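Community / Games & Hobbies

Tikgate sorts its way toward a big Wirnetti day in Jarkeston

JARKESTON — Anyone who has played Wirnetti knows the moment when the lid comes off and the money is all in one heap. Small notes, big notes, contract cards, a stray rule sheet folded in with the lot. It can eat up a good part of the evening before the first turn is played, and the games group at Tikgate has decided that this fall it won't.

The group is putting every paper piece it owns into plain cardboard organizers ahead of its open play day on Saturday, September 3, 2022, and the work is going wonderfully well. There are 62 sets to get ready. Each one gets its own brown box with an open top and thin cardboard dividers, two columns across and four rows deep, so that each kind of note or card has a slot to itself.

"I love this box, I really do," said Melina Tsoukalas, who started the sorting in July with a single set on a spare table. "You look down and you know what you've got. My whole table was playing inside a few minutes last time, and usually we're still arguing over who has the twenties!"

Wirnetti is a trading game for four to six players, and it runs on paper. Players buy and sell routes between towns, pay each other tolls and settle up in cash at the end of every round. A full set has seven values of note plus the contract cards, so eight slots turn out to be the perfect number. The small notes change hands constantly and go in the two slots nearest the banker. The large ones sit at the far end, where they mostly stay until the last round (when everybody wants them at once, and this is the best part of the game).

The group tried a few other ways first. Rubber bands left the notes curled. Envelopes kept everything flat, but players had to open and close them all night, and by the third round the envelopes were under somebody's snack plate. A plastic tray borrowed from a craft kit had lovely deep compartments that were a touch too narrow, and getting a single note out meant tipping the whole thing over.

The cardboard ones come from Kouris, a small packaging shop on the east side of town that cuts the dividers to size. They arrive flat and go together without glue. At $5 apiece they cost less than the tray did, and if a divider gets bent, the shop will sell a replacement strip by itself.

Efthymia Andreadis, who keeps the group's sets in order between play days, worked out the layout. Her first version ran the values in one long line, low to high, snaking back up the second column. It looked tidy and it confused everyone. The current version pairs them, so the ones and fives share the first row, the tens and twenties share the second, and so on up to the note worth 1000, which shares the last row with the contract cards.

"It's how your hands want to work," Andreadis said. "You make change from the slot right next to the one you're paying into. I tried it at home with my sister and we played two games in a row, and we never do that."

A few sorting habits have come out of the summer, and the group is happy to pass them on. Deal the heap out by value first, on the bare table, and only then start filling the slots. Notes that have been folded can go in folded, as long as the number still shows on top. Cards go in last. Lay everything flat and leave enough room at the side of each slot for a fingertip, especially in the slots for the small notes, which fill up faster than the others as the game goes on.

Phones and drinks stay at the far side of the table while the counting is going on. That one is Tsoukalas's rule, and she admits that she breaks it herself.
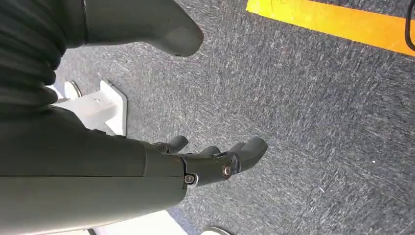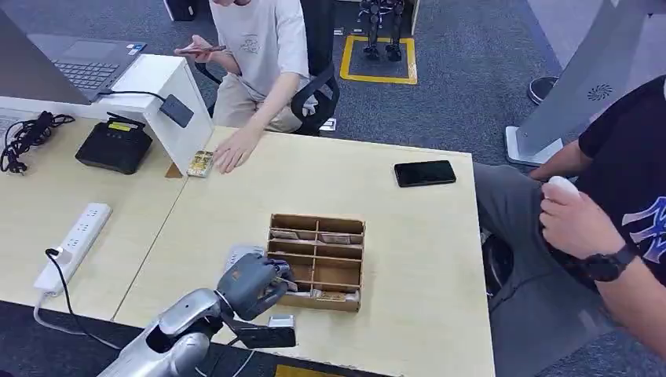

Does the organizer have to be emptied before the game goes back on the shelf?

Leave the notes and cards in their slots, lay a sheet of card over the top and store the box flat. If the set has to travel on its side, band each value loosely and put it in the lid.

The group is also putting together a spare-parts box for people who have a set at home with pieces missing. More than 3000 loose notes have been handed in since the call went out, many of them from older printings with slightly different colors. The older ones play just fine next to the new ones. Andreadis would still like to keep the printings apart, so anyone dropping off notes is asked to leave them in whatever bag or envelope they came in and write the year on it if it's known.

What's still needed most is contract cards. They're the first thing to go missing from a set, and the harbor contracts seem to vanish quicker than any of the others. Two players from the Tuesday table have offered to swap a complete run of railway contracts for three harbors, and the offer is pinned to the board by the front door.

The play day opens at 10 a.m. at Tikgate, with beginner tables on the left as you come in and longer games toward the back. There's no charge and no need to own a set. Players who want to bring their own are very welcome to come an hour early and sort it into an organizer on the spot — there will be flat boxes and dividers waiting, and plenty of people who now know exactly how they go together. Empty boxes can be bought at the door for the same price the group pays.

First-timers will be taken through a short practice round by Tsoukalas, who promises to be patient about the toll rules. Those take most people a game or two. After lunch there will be a banker's race, in which two players at a time make change from identical boxes while the rest of the table calls out amounts. Andreadis has been practicing, and several people have already asked to be drawn against her.

Filed under: board games, Wirnetti, things to do, Jarkeston

Contact the newsroom | © 2022 Jarkeston community pages | Back to top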